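Last Monday I sold my second turntable, and the man who came to pick it up asked me why I still keep the first one, when it is older and the cover is broken. I gave him a short answer because he had parked in a bad place. Since then I have thought about the longer answer, so I write it here.

The older one is a Grasso, a belt drive model which I bought used when I moved to Zerurwood. It came without a mat and with a belt so tired that every piano record sounded like the player had a little fever. I changed the belt, I put a cheap rubber mat, and I learned how to set the weight of the arm with a small scale. It took me three evenings. I am not a technical person, and I was very proud.

The second one was much better on paper. It had automatic return, it kept the speed very exact, and you could connect it to the computer. I used it for one winter. Every time a side finished, the arm went home alone, and I stayed on the sofa and often did not turn the record. So I listened to many first sides. With the Grasso I must stand up, or the needle stays in the last groove and makes its small noise. Maybe this sounds like a stupid reason to keep a machine, but I know my B sides now.
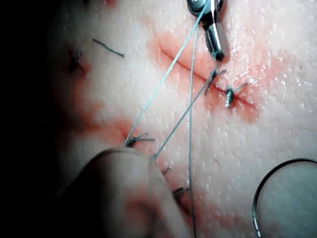

The other thing is the records themselves. Most of mine come from a shop called Jerance, two streets behind the station, where the boxes on the floor are sorted by price and by nothing else. I like this system. When I search online I only find what I already look for. On the floor of Jerance I found a choir record from the Sellerberg label, pressed in 1000 copies according to the back cover, with a photograph of a lake and no song titles at all. I paid 3 dollars. I have played it more than some albums for which I paid 40, and I still don't know what language they sing in on the second side.

I tried to find more from this label. There is a list on a collectors' forum with 43 releases, but the person who made it writes that the last numbers are not sure – maybe they were planned and never pressed. I have four of them now. Two are choirs, one is organ music, and one is a man who explains bird songs very slowly, with long pauses. The last one I bought in August at an outdoor market, and it had been in the sun for too long. It has a wave on the edge, so the arm goes up and down like a small boat. It plays, but for the first song you need patience.

A friend told me to put it between two sheets of glass with some heavy books on top. I have done this and it is under the bed, next to the suitcase. I will look at it after a few weeks. If somebody has experience with this method, please write to me, especially if it went wrong. I read also about people who use the oven, but I will not put the bird man in the oven.

For the cover of the Grasso I still have no solution. The left hinge is broken and the new ones I found are for a later model, with a different distance between the screws. For now I take the cover off completely when I play and I lean it against the wall. Then I forget it there, the dust comes, and on Saturday I clean everything with the brush.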